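# Perguntas frequentes – Ateliê das Famílias de Fulholm

Reunimos nesta página as perguntas que os pais e os avós nos fazem com mais frequência antes da primeira inscrição. O ateliê é uma oficina de barro e pintura para crianças pequenas, acompanhadas sempre por um adulto da família. Se a sua dúvida não está aqui, escreva-nos pelo formulário de contacto e respondemos assim que for possível.

## Idades e grupos

**A partir de que idade pode participar uma criança?**

A partir dos 2 anos feitos. O limite superior é de 9 anos, mas as crianças desta idade ficam no grupo dos mais velhos, que trabalha com peças um pouco mais difíceis.

**Como são divididos os grupos?**

Temos o grupo Pequenos, dos dois aos quatro anos, e o grupo Grandes, dos cinco aos nove. Irmãos com idades diferentes podem ficar juntos no grupo do mais novo, se a família prefere assim. Indique isto no campo "Observações" da ficha de inscrição.

**O meu filho ainda não fala português. Pode vir?**

Pode, com muito gosto. Em Fulholm vivem famílias de muitas línguas e a monitora mostra cada passo com as mãos antes de explicar com palavras. O adulto que acompanha pode traduzir em voz baixa, isto não incomoda ninguém.

**É obrigatório ficar na sala durante toda a sessão?**

Sim. O adulto fica ao lado da criança e participa no trabalho. Não somos um serviço de guarda de crianças e não temos pessoal para isto. Um adulto pode acompanhar no máximo duas crianças.

## Horários e local

**Onde se realizam as sessões?**

Na sala grande do edifício Ehlers, no rés-do-chão. A entrada faz-se pelo pátio, e não pela porta principal da rua, que está fechada durante a tarde.

**Como chego de Pevton?**

O autocarro 22 sai da praça de Pevton e para mesmo em frente do edifício Ehlers. Quem vem de carro pode estacionar atrás do mercado, onde o lugar é gratuito depois das 16h00.

**Há acesso para carrinhos de bebé e cadeiras de rodas?**

Há uma rampa no pátio, à esquerda da entrada. Os carrinhos ficam no corredor, encostados à parede das janelas, para deixar livre a passagem. A casa de banho adaptada encontra-se ao fundo do mesmo corredor e tem um fraldário.

**A que horas devo chegar?**

A sessão dos Pequenos começa às 16h30 e a dos Grandes às 17h45. Pedimos que cheguem alguns minutos antes, para vestir os aventais com calma. Depois do início da sessão a porta do pátio é fechada, mas há uma campainha. 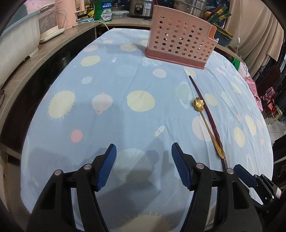 **Posso pagar apenas uma sessão, sem me inscrever no trimestre?**

A primeira sessão pode ser paga separadamente, como experiência. Depois dela a inscrição é por trimestre, e o valor já pago é descontado do total.

## Inscrição e pagamento

**Quando abrem as inscrições?**

Para o trimestre do outono, as inscrições abrem em setembro. As famílias que já frequentaram o trimestre anterior recebem uma mensagem antes e podem guardar o seu lugar. Os lugares que sobram ficam depois disponíveis para todos, por ordem de chegada dos pedidos.

**Há desconto para irmãos?**

Sim, o segundo irmão paga metade. O desconto aplica-se também a primos, desde que venham com o mesmo adulto.

**O que acontece se faltarmos a uma sessão?**

Se avisar até às 12h00 do próprio dia, pode recuperar a sessão noutro grupo do mesmo trimestre, quando há lugar. As sessões não recuperadas não são devolvidas em dinheiro nem passam para o trimestre seguinte.

**E se for o ateliê a cancelar?**

Neste caso marcamos uma sessão de substituição. Se a nova data não for conveniente para a família, devolvemos o valor desta sessão.

## Materiais e roupa

**Preciso de levar alguma coisa?**

Uma toalha pequena e uma garrafa de água com o nome da criança. O barro, as tintas, os pincéis e os aventais são nossos. Os aventais para adultos existem em número limitado – quem tem um em casa pode trazê-lo.

**As tintas saem da roupa?**

As tintas do grupo Pequenos são à base de água e saem normalmente com uma lavagem. As tintas dos Grandes são mais resistentes e deixam por vezes uma sombra, sobretudo o azul e o vermelho. Recomendamos roupa velha e mangas que se podem dobrar.

**O meu filho mete tudo na boca. O barro é seguro?**

Com os mais pequenos usamos uma massa de modelar feita por nós, com farinha, sal e água. Um pedacinho provado por curiosidade não costuma ser motivo de preocupação, mas a massa não é comida e pedimos atenção ao adulto. Esta massa contém glúten: se a criança é celíaca ou alérgica ao trigo, avise-nos na inscrição e preparamos outra com farinha de arroz.

## As peças

**Podemos levar o trabalho para casa no mesmo dia?**

As pinturas, sim, ainda um pouco húmidas. As peças de barro precisam de secar e depois vão ao forno da olaria Brurkik, que coze para nós uma vez por mês. Mandamos uma mensagem quando estão prontas.

**E se a peça partir no forno?**

Acontece, principalmente com asas, orelhas e outras partes finas. Guardamos os bocados, e a criança pode colá-los ou fazer uma peça nova na sessão seguinte, sem custo.

**Durante quanto tempo guardam as peças?**

Até ao fim do trimestre seguinte. A nossa estante é pequena e as peças sem nome são difíceis de entregar, por isso escreva o nome por baixo, com o palito, enquanto o barro está mole.

## Outras perguntas

**Fazem festas de aniversário?**

Neste momento não. Temos uma lista de interessados e escrevemos a estas famílias se isto mudar.

**Posso fotografar durante a sessão?**

Pode fotografar o seu filho e o trabalho dele. Se aparecem outras crianças, peça primeiro autorização aos adultos que as acompanham e não publique as fotografias sem esta autorização.

**Pode-se lanchar na sala?**

O lanche come-se no corredor ou no pátio, antes ou depois da sessão. Na sala permitimos apenas água, em garrafa fechada.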